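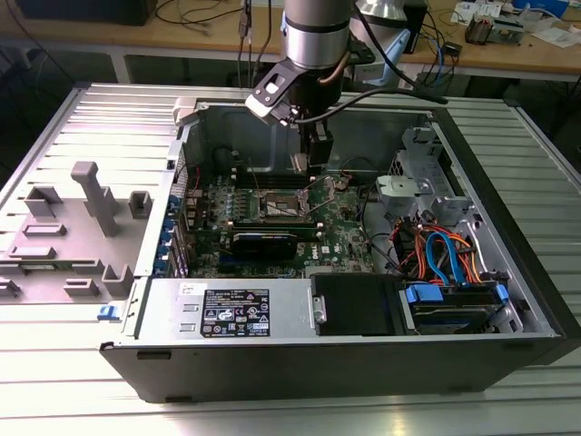 Offener Dell-Rechner auf dem Arbeitstisch

Thema: Geiselnahme bei Brumow, was weiß man über die Freilassung?

waldrand_k
27 June 2023
Im Regionalteil stand heute früh nur eine kurze Meldung: Der Ortsvorsteher von Ledudby ist frei, nach fast drei Wochen. Karim El Idrissi, der Fahrer, der mit ihm entführt wurde, wird mit keinem Wort erwähnt. Hat jemand mehr?

Traletti
Die Polizei hat gegen Mittag nachgelegt. Beide sind frei und wurden an der Straße nach Brumow abgesetzt. El Idrissi liegt im Krankenhaus, Zustand stabil. Zum Lösegeld kein Kommentar.

stein63
Kein Kommentar heißt bei denen, dass gezahlt wurde. Im Ort ist von etwa 2000 Euro pro Familie die Rede, die eingesammelt wurden. Dann kann man sich ausrechnen, wann die nächste Entführung kommt.

Belhaj
@stein63 Hast du dafür eine Quelle? "Im Ort ist die Rede" hatten wir beim letzten Fall auch, und da stimmte am Ende fast nichts davon.

stein63
Mein Schwager wohnt dort. Mehr schreibe ich dazu nicht öffentlich.

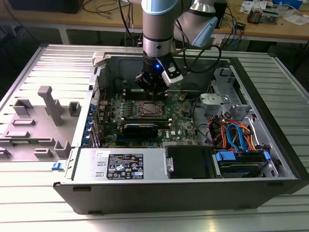 Und selbst wenn die Summe nicht stimmt: Das Geld kam von den Leuten und nicht von der Bezirksverwaltung. Die hat in der ganzen Zeit eine einzige Pressemitteilung herausgegeben.

moorweg
Sehe ich anders. Bei einer laufenden Geiselnahme gibt man keine Wasserstandsmeldungen raus. Was hätte die Verwaltung denn schreiben sollen?

Traletti
Zum Beispiel, dass die Straße nachts gesperrt ist. Das haben die Pendler erst an der Schranke erfahren.

waldrand_k
Danke für die Infos. Weiß man, ob jemand festgenommen wurde?

Belhaj
Bisher nicht. Bríd McGrath hat im Lokalradio gesagt, dass die Gruppe vermutlich dieselbe ist wie bei dem Überfall auf das Lager Anfang Juni. Bestätigt ist das nicht.

moorweg
Die Petition für einen festen Polizeiposten in Ledudby läuft übrigens noch. Stand eben 1369 Unterschriften, gestern Abend waren es 401 weniger.

stein63
Unterschrieben habe ich auch. Ich glaube nur nicht, dass es etwas bringt. Den alten Posten haben sie trotz Petition geschlossen.

moorweg
Damals waren es 183 Unterschriften. Das ist schon ein Unterschied.

waldrand_k
Kann jemand den Link zur Petition einstellen? Über die Suche finde ich nur die alte.

moorweg
Hab ihn dir per PN geschickt.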